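3. Materials and Procedure
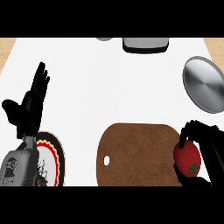 Figure 2. Kitchen table with a metal lid on the right side of the table. Computer-rendered.

3.1 Participants

Adults who wanted to eat less between dinner and bedtime were recruited through notice boards at two clinics in Stulcombe. To take part, a person had to report snacking in the evening on most nights and had to describe the snacking as something they did without deciding to. People in treatment for an eating disorder were not enrolled and were given the contact details of the clinic's own service. Everyone gave written consent, and travel costs were repaid.

Participants were assigned to one of two conditions. In the planning condition they wrote an if-then plan that tied a moment in the evening to a different action, such as making tea or calling a relative. In the noticing condition they were taught to pause at the urge, name the feeling that came with it, and wait before doing anything. No one in either condition was told to stop snacking. Earlier pilot work by the second author had shown that a direct ban led people to report less in their diaries while describing the same evenings in interviews, and we wanted to avoid that.

3.2 Cue-imagery task

Each session opened with a short imagery task. Participants looked at a picture of a household setting on a laptop and were asked to think of their own home at the hour when they most often snacked. They then closed their eyes and spoke aloud for 2 minutes about what they would normally be doing, where other people in the home would be, and what they would be feeling. Food did not have to be mentioned. When it was, the interviewer let the person continue and did not ask about amounts.

The pictures were meant only to get people talking, and responses to individual pictures were not compared. After speaking, participants rated the strength of the urge on a printed line running from "none at all" to "as strong as it gets." The same line was used again at the close of the session.

3.3 Sessions and home diary

The program ran for 8 weeks, starting in February, with one session a week. Sessions were led by Lurdes Vilela and Taras Kravets, both of whom had worked as behavior counselors before joining the project. They alternated between conditions so that neither counselor was tied to one method. Catarina Nogueira listened to recordings of the sessions and marked any place where a counselor had used material from the other condition. These places were discussed at the weekly team meeting, and the written guide was changed twice as a result. Both changes concerned wording in the noticing condition, where the phrase "sit with the urge" had confused several people.

Between sessions, participants kept a paper diary. An entry was made each evening before bed and took the form of three questions: whether an urge had come, what was going on at the time, and what the person did next. We chose paper after trying a phone version. In the trial, people often opened the diary, saw a message, and did not come back to it. The paper booklet could be left on a nightstand or by the kettle, and most people settled on one spot and kept it there.

Missed entries were left blank. Counselors were asked not to have participants fill them in from memory, and a blank page was treated as missing data. Participants who went a full week without writing were still invited to the next session and were not questioned about the gap unless they brought it up.

3.4 Habit strength

Habit strength was measured with the Tkachuk Evening Routine Scale, which has 12 items. Each item is a short statement ("I have started before I notice") answered on a five-point scale. The scale was given at the first session, at the last session, and by mail after the program ended. Scores were summed, with higher scores meaning a more automatic habit. Two participants asked for the items to be read aloud, and this was done by a team member who did not know their condition.

3.5 Interviews

Closing interviews lasted up to 8 minutes and were held by Zlata Palamarchuk, who had not led any sessions. She asked what had changed in the person's evenings, what had stayed the same, and which parts of the program they expected to keep using. Answers were typed up in full and coded by two readers working apart. Where the readers disagreed they went back to the recording — the typed version tended to lose hesitations — and agreed on a code together. Codes that still could not be settled were passed to Ivan Vasylenko, whose decision was final.

The coding guide and the blank diary booklet are available from the authors on request.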